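Grirnbridge Open Day

The Grirnbridge Open Day is a public demonstration of robotic handling equipment held each February at the Grirnbridge works, a former cannery on the edge of the town of Jumness. It is run by the automation firm Avetti, which leases the main hall and the two lower workshops. The day began as a recruiting exercise for apprentices and has since become a general visit, with timed tours, bench demonstrations and an evening talk.

History

Avetti moved into the cannery after outgrowing a rented shed behind the Jumness rail yard. The first open day was a small affair, advertised on a notice at the public library and attended mostly by families of the staff. Visitors were shown a palletizing cell and a conveyor sorter, both built for customers in the produce trade. There was no printed program.

The event was reorganized after Dennis Laizer became workshop manager. Laizer had trained as a millwright and disliked tours in which visitors watched machines through a window. Under his plan the hall was divided into stations, each staffed by the person who normally worked there, and groups were limited to 30 people. The limit has been kept. Attendance in the most recent year was given by the firm as 1491, compared with a stated capacity of 2000 for the whole day.

One February the event was called off at noon when the boiler failed, and ticket holders were invited back the following month. A second change came when the catering was moved out of the hall, after complaints that the queue for soup blocked the fire door. The food stalls now stand in the loading yard under a marquee.

Venue

The works consists of a long brick hall with a sawtooth roof, a two-storey office block and a row of workshops cut into the slope toward the river. The hall floor was relaid in concrete when the canning lines were removed, and the outlines of the old drains are still marked in yellow paint. Access for wheelchairs is by the yard entrance. The lower workshops can be reached by a goods lift, which is operated by staff on the day.

Parking on the site is reserved for exhibitors. Visitors arrive by a shuttle bus from the Jumness community centre or on foot along the river path, a walk of half an hour.

Program

Doors open at 9 a.m. Tours leave the front desk at regular intervals until mid-afternoon and follow a fixed route through the hall, beginning with the conveyor line and ending in the lower workshops. The conveyor station is the loudest and ear protection is handed out at the rope. It is followed by a welding cell, which is run at reduced speed, and by the tool store, where older grippers and spare parts are laid out on trays and may be picked up.

The final station on the route is the Cuautle bench, named for the programming group that occupies the lower workshops. It is devoted to two-handed work. A pair of robotic arms with multi-fingered hands is operated at a wooden table between plain, pale wall panels, and the operator explains how the hands are brought from one posture to another before any object is introduced. A session usually starts with simple poses — a closed hand, an open hand, one of each — so that visitors can follow the finger movements.
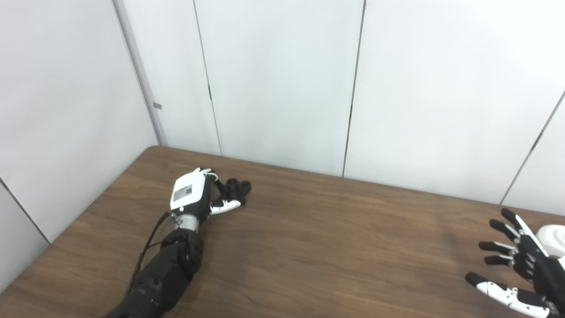 Handling tasks come later in the session. The operators choose from a short list kept at the bench, with folding a tea towel, passing a cup from one hand to the other and sorting cutlery among the usual items. Failed attempts are left in. Laizer has said in the program notes that a dropped spoon is more useful to an apprentice than a clean run, and operators are asked to talk through what went wrong before starting again.

Each session at the bench lasts 20 minutes, including questions. The most common question, according to the notes kept by the group, concerns grip force, and the second most common concerns cost. Operators answer the first and refer the second to the front desk.

Apprentice hour

From 3 p.m. the tours stop and the hall is reserved for secondary school students and their teachers. Students may enter the roped areas in small groups, with safety glasses, and are shown wiring cabinets, pneumatic fittings and the maintenance logs for each machine. At the Cuautle bench they take part in writing a short motion sequence on paper, which the operator then enters and runs. Sequences that would bring the hands together are checked by a second operator first.

Application forms for the apprenticeship are available during this hour. Avetti takes on a small intake each year, and for several years almost half of the successful applicants had attended the apprentice hour beforehand.

Evening talk

The evening talk is given in the canteen on the upper floor of the office block. It is free but requires a separate ticket. Subjects have included the conversion of the cannery, the repair of worn gearboxes, and the labelling of hand motions for training software. The talk on gearboxes was repeated the following year by request, with a dismantled unit passed around the tables. Recordings are not made, though the speaker's notes are usually left at the Jumness library.

Safety and access

Children under eight are admitted to the hall with an adult but not to the lower workshops. Closed footwear is required throughout. All stations have a marked line on the floor, and demonstrations are halted if a visitor crosses it. Photography is permitted everywhere except the customer bay at the north end, which is screened for the day.

The works is closed to the public for the remainder of the year, apart from pre-arranged visits by schools and trade groups. These follow a shortened route that omits the welding cell.

Reception

Local coverage has generally been favourable, with attention given to the lower workshops and to the access visitors have to staff. Criticism has centred on waiting times for the final station, which has a narrow viewing area and draws the longest lineup. In response the organizers introduced coloured wristbands tied to session times. Residents of the river path have also asked for better lighting between the works and the community centre, and temporary lamps were put up along the steepest section.

See also

Avetti
Jumness cannery
Jumness rail yard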